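How does a pearl get inside an oyster?

Hi, I'm Treasa, and I fix necklaces all day long! Kids who come into my shop always ask me where pearls come from. Well, an oyster makes them. Something tiny gets stuck inside its shell, and the oyster coats it with shiny stuff called nacre (say NAY-ker). Then it adds another layer, and another – and that can take years!

My favorite necklace has 90 pearls on it, and I still find new colors in them. Pink! Green! Even a bit of blue. 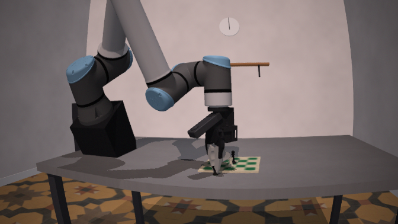

Are all pearls round?

Nope! Some look like teardrops, and some are just lumpy. I love the lumpy ones best.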